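Corrugated and solid cardboard are heavy paper-based boards used for boxes, dividers and backing sheets. Brown board is usually left unbleached. Grades are set by weight and by the direction of the grain, along which a sheet folds more cleanly.
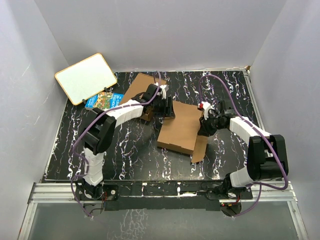
Pieces of brown cardboard on a black, veined work surface

Flat pieces are sorted by size before stacking — larger sheets at the bottom, offcuts on top. The Presmont grading table lists 30 sheet sizes; the shorter Tatent list omits the smallest. Board for reuse is stored flat, away from damp floors.

See also: Paperboard; Packing case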